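旧电脑拆解线上的规矩是怎么一条条写出来的

去科拉尔(Colar)的拆解车间是三月里的一个上午,天还有点凉,接待我的是那里负责编写作业规程的工程师。她不愿意在文章里露名字,说规程是大家一起磨出来的,写谁都不合适。她给我倒了杯热茶,然后从柜子里抱出一本翻得起了毛边的册子,封面上写着“机器人拆装作业守则”,一共16章。

“最早只有一页纸,”她一边翻一边笑,“就是开机前看什么,停机后看什么。那时候我们觉得机器人嘛,程序写好了它就照着走,要那么多规矩干什么呢?后来才晓得,旧电脑这个东西,一台一个脾气。”

车间接的活儿多半是单位淘汰下来的台式机,机器人负责开箱之后比较精细的几步,处理器的取放就是其中一步。我问她,守则里哪一章改得最多,她想都没想就说是处理器插座那一章。

“插座里头那些触针,细得很,碰歪一根,整块主板可能就废了。所以我们写得很死:压杆没有抬起来,压盖没有掀开,夹爪不准进到插座上方。这两个条件要分开确认,不能看见一个就当另一个也好了。”她说到这里放下茶杯,用两只手给我比划压杆和压盖的样子,比划了好一会儿,生怕我没听懂。

夹处理器也有讲究。守则要求只夹基板的边,金属盖那一面朝上,夹持力的上限写在附表里,每换一种型号都要重新核对。“有人嫌麻烦,问能不能统一用一个数。我说不行呀,厚薄不一样,边上留的余量也不一样。这张附表现在已经有近400行了,我自己看着都眼花,可是该加的还得加。”

聊到速度,她的话就更多了。合作方尼尔库蒂亚(Nirkutia)曾经送来过一套节拍建议,希望每台机器的周转再快一些。她和同事认真试过,最后只在搬运机箱那几段采纳了,靠近主板的动作一概维持原来的慢速。“在离插座最近的那一小段,我们规定要停一下,再看一眼,然后再动。外面来参观的朋友总问我,它是不是卡住了?我说没有没有,它在守规矩呢。”

我好奇人在旁边的时候怎么办。她翻到第5章给我看,上面写着:机械臂通电期间,手不得伸进机箱;需要理线或者拨开线缆,先按暂停,等指示灯变色,再动手,做完之后由同一个人解除暂停。最后这半句是后来补上去的。“换了人来解除,前面那个人的手在哪儿,他未必清楚。这种事情,靠喊一嗓子是不够的。”

静电防护那一章她本来想略过去,说太枯燥,结果自己又绕了回来,讲了足足一刻钟:夹爪接地每班测一次,结果要手写签字;线缆能往外拢的尽量往外拢,不要让它横在夹爪要经过的地方;钮扣电池什么时候取,要看这块主板后面是检测还是报废,两条路写在两张卡片上,颜色都不同。

守则里还留着一栏“例外登记”,谁遇到规程没写到的情况,都可以往里写。眼下编号已经排到1349。她每个月抽一个下午,和操作员坐下来一条一条过,有的并进正文,有的退回去再观察。“有些写得特别好玩,还有画小图的,我舍不得删。”

临走前我问她,下一版打算改什么。她说想把取出和装回分成两章来写,现在混在一起,新来的人读着容易绕进去。说完又领着我回到工位旁边站了一会儿,把茶续上,接着讲她对附表排版的种种不满意。

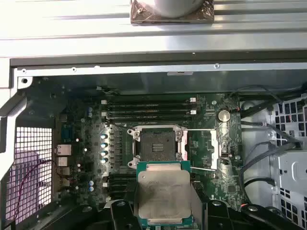 处理器取放作业:夹爪夹持处理器,插座压盖处于掀开状态。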